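Site visit report: Pallberg household training rooms, Dornau
Report date: 21/03/2021
Prepared for the Geltarell housekeeping group

Purpose of the visit

Geltarell is fitting out two rooms for floor-care training and wanted to see a working installation before ordering. The Pallberg rooms at Dornau have been in use since September. The questions we brought with us concerned floor finish, cable routing, tool storage and the marking of positions on the floor. Laundry and kitchen practice were outside the scope and are mentioned only where they share a wall or a drain with the floor-care rooms.

Access and layout

The rooms are on the ground floor behind the delivery yard. Access is through a double door with a level threshold, wide enough for a loaded cart. Total area is 227 square meters, divided into 10 bays by half-height partitions. Each bay is furnished as part of a home: hallway, dining corner, small bedroom, and so on. Bays on the yard side get daylight from the left in the morning and need blinds. Bays on the corridor side run on ceiling light only.

Partitions are bolted to the slab. We had asked for movable ones in our own plan, but Pallberg changed over to fixed partitions after one season because the movable type left gaps at the base where dust collected and could not be reached with a standard brush. Our plan should be revised on this point.

Floors

Three finishes are installed: a matte sheet floor in four bays, short-pile carpet in two, and polished tile in the remaining four. The polished tile was selected as the hardest case. Fine dust is difficult to see on a veined pattern unless the light is low, and a dustpan lip that does not sit flat will leave a line of residue at each pass. The trainees are told to look along the floor at an angle before and after sweeping.

Joint width matters more than we had assumed. In the older tile bays the joints are slightly recessed and hold grit. In the newest bay they are close to flush and the same sweep takes noticeably less time. Pallberg had no timing records broken down by bay, so this is an observation on our part and was not measured.

Tile was supplied by Šimko along with the edge trim. The invoice price for one bay including trim and adhesive was 1,102 euros, labor excluded. Trim along the walls has started to lift in two places. It was fitted before the adhesive had cured, according to the maintenance log.

Tools

Each bay is issued a broom, a dustpan, a hand brush, a bucket and a cloth set. Upright dustpans with long handles have replaced the short-handled type in every tile bay. The short type is still kept for stairs. Notes on the long-handled pans:

Handle length cannot be adjusted. Taller trainees hold the handle well below the top when emptying.
The pan leans or stands by itself on a level floor but tips if the broom catches the handle.
Labels on the face of the pan come off after repeated washing. Replacement labels are kept at the tool store.
The lip should be checked for nicks every 29 days. The inspection sheet in the store was up to date.

Tools are stored on wall hooks outside the bays. Hook spacing is too tight for brooms and pans to be hung side by side without the heads overlapping. Geltarell should allow more width than the supplier's drawing shows.

Power and cables

Cable routing is the weakest part of the installation. Wall outlets were placed for the original use of the building and do not match the bay layout. Power strips are therefore laid on the floor in several bays, and the cables have to be swept around. Dust gathers along both sides of a cable and underneath the strip. Trainees are expected to lift the strip, sweep, and put it back, but this step was skipped in two of the sessions we watched.

Pallberg is pricing outlets at hip height on the partitions. We would recommend this for Geltarell from the start - retrofitting means opening the partition and taking the bay out of use.

Floor marks and furniture

Red tape is used on the tile for reference positions. Corners are marked with an L shape and single points with a short piece. The tape has to be a type that lifts without residue; the first roll did not, and the adhesive had to be scraped off the polished surface. Marks are renewed when the ends begin to curl. Grit under a curled end will scratch the glaze.

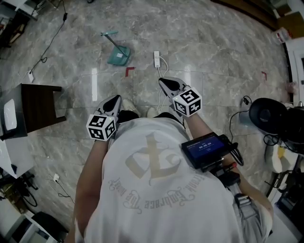 Tile bay with long-handled dustpan, red tape marks and a power strip on the floor.

Furniture in the tile bays is kept light. Stools are preferred to chairs because they can be moved with one hand and the floor between the legs is easy to reach. The dark wooden stools show dust on the seat sooner than painted ones, which the instructors consider useful. Felt pads on the legs need frequent cleaning. A pad that has picked up grit will mark the tile as soon as the stool is dragged.

The standard sequence is to clear the stools, deal with cables and strips, sweep from the walls toward the marked point, collect, and return the furniture. Collection at a fixed point shortens the walk with the pan. It also means that the same tiles take most of the wear from the lip, and the gloss in the oldest bay is visibly reduced there. Shifting the point every few weeks would spread this out.

Points to carry over

Fixed partitions, sealed at the base.
Flush joints in any tiled bay.
Outlets at hip height, no strips on the floor.
Wider hook spacing in the tool store.
Residue-free tape only, tested on a spare tile first.

Open items

Šimko to confirm whether the current tile is still available in the same batch color. Pallberg to send the cleaning agent list and the drain drawing. Slip resistance of the polished tile when wet was not discussed and has to be cleared before an order is placed.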